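Borkero Desk Lamp, Clamp Mount

The Borkero clamps to any desktop or shelf up to 60 mm thick and takes up no floor space. The arm has 2 joints and stays where you put it — no springs to adjust.

Light settings
4 brightness levels, one button. The lamp remembers the last level used. Color temperature is fixed at 3,000 K, a warm white that suits reading in the evening.
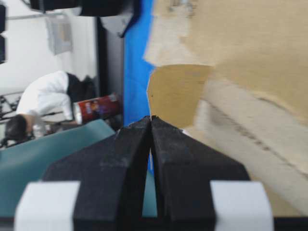 Fitting
Tighten the clamp by hand. Keep the felt pad between the screw and the underside of the desk. Glass tops are not suitable.

Shipping and returns
Orders leave our Arkville warehouse in a plain brown carton closed with tape. Keep the carton until you have tried the lamp at home. 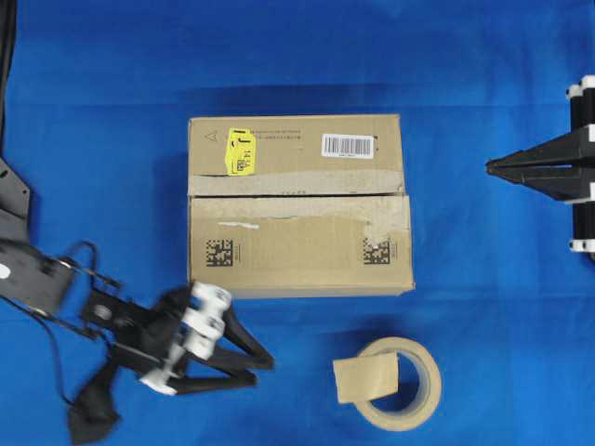
Branislav Kubíček writes that his has been on a shelf over the bed since June and the clamp has not slipped, though he would like a longer cord.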